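# Flakis hand grippers: care and repair at the Edville bench

Questions about the paired hand grippers come to the Edville bench from both sites. The answers apply to the current Flakis linkage. The older Bemley pattern has bushes pressed in from the other side and its own sheet.

### How often should the pads be changed?

Every 1,000 logged closures on fabric work, or sooner if either pad fails the card test. Close the jaws on a strip of plain card and pull it straight out by hand. If it slides without marking, change both pads. Never fit one new pad against an old one: the faces will not meet square.

### The pad faces look rough. Is that a fault?

Slight roughness is normal. Flecks and lifted edges can be trimmed with a sharp blade, held flat to the face. Do not sand the pads. Sanding takes off the grip layer unevenly and the tips will then close at the heel first.

### Which jobs wear them fastest?

Zips on mesh laundry bags, by a long way. The teeth run across the pad at the same height each time and cut a shallow groove. Markos Psarras measured one pair after 1,563 closures on this job and the groove had gone through the grip layer.
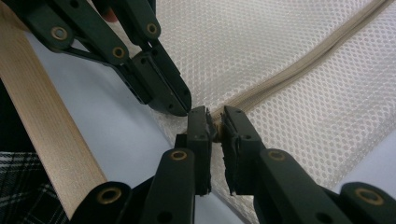

Thread is the other trouble. Loose ends work back from the pad face and wind round the nearest pivot, where they act as a brake. Check for them at the end of each session with the jaws fully open, and pick them out with tweezers. Do not burn them off.

### Should the brass grommets be oiled?

No. They run dry. Oil collects lint and will mark pale fabric. Wipe each one with a dry cloth and work the linkage through its full travel. If a pivot still feels gritty, take out the pin, clean the bore with a cotton bud and refit.

### How tight should the pivot pins be?

Tight enough that the arms do not rock sideways, loose enough that the jaws fall open under their own weight when the trigger is released. Tighten in quarter turns and test after each one. Cracks near a pivot usually mean the pin was overtightened.

### One jaw closes before the other. What should I adjust?

Set the left arm first, then bring the right to meet it:

1. Slacken both stop screws.
2. Close the jaws on the 3 mm gauge.
3. Nip up the left stop, then the right.
4. Remove the gauge, close fully and check for an even line of light between the pads.

If the gap is still uneven, the arm is bent and must be replaced.

### Do the two grippers have to be set up as a pair?

Yes. Wumpini Kwofie keeps the pairing list. When two tips work at the same point, a difference in closing force drags the cloth towards the stronger one. Swap pads on both tools at the same visit.

### Where do spares come from?

Pads and pins are in the Fiadzo drawer. Arms are ordered through Sena Nyarko, and orders close at noon on Friday. Put the tool number on the request.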